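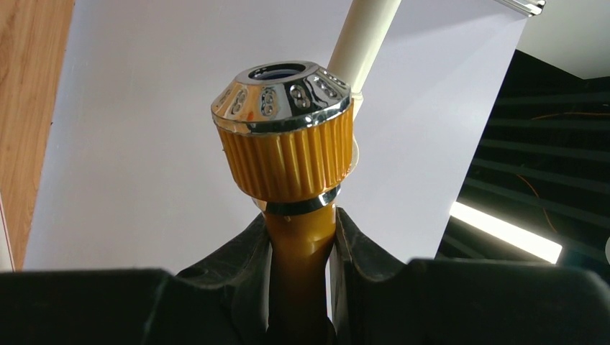 What does a gold finish tell a buyer about the metal under it? Very little, as the color comes from a surface layer that can be laid over many base materials.

3.1 Finish and perceived quality

Studies of household goods since 1965 have treated color and gloss as a single variable. We separate them. Respondents in the towns of Rurnent and Inier rated the same set of items twice, first by sight alone and then after handling. Gloss raised the sight rating in both towns. Its effect fell once weight was known. Figure 3 shows a faucet spout with a glossy gold finish. 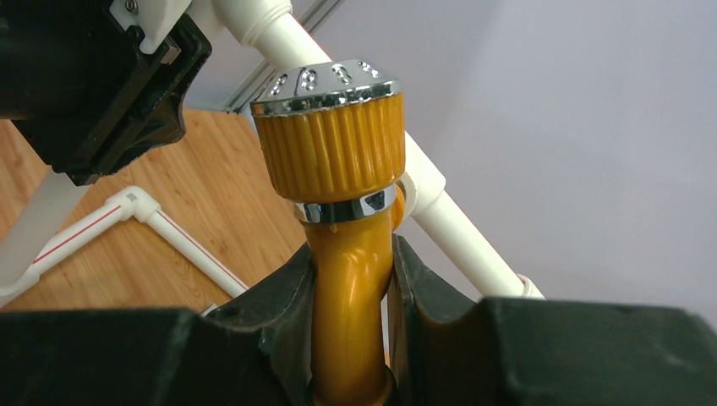
3.2 Matte surfaces

Matte gray goods received lower sight ratings, and the spread between respondents was wider. Wear was a likely factor. Faint scuffs on a pale surface were read as age by 15 respondents and as dirt by 2. The Wiltine scale has no item for this difference, so the replies were coded by hand under a separate heading.

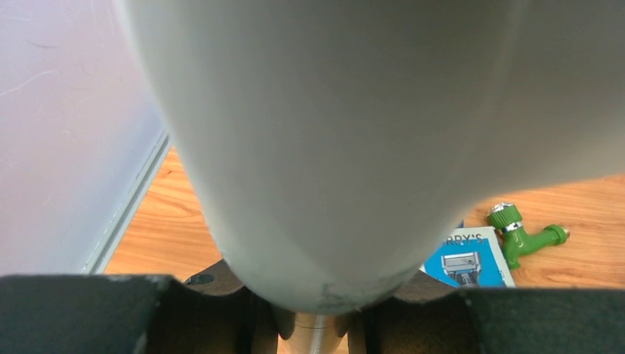 Zaki objects that sight ratings taken before handling measure price expectations, and that gloss should be tested again with prices shown. We accept the first point. Prices were withheld in both rounds, and the second point can't be settled with the present data.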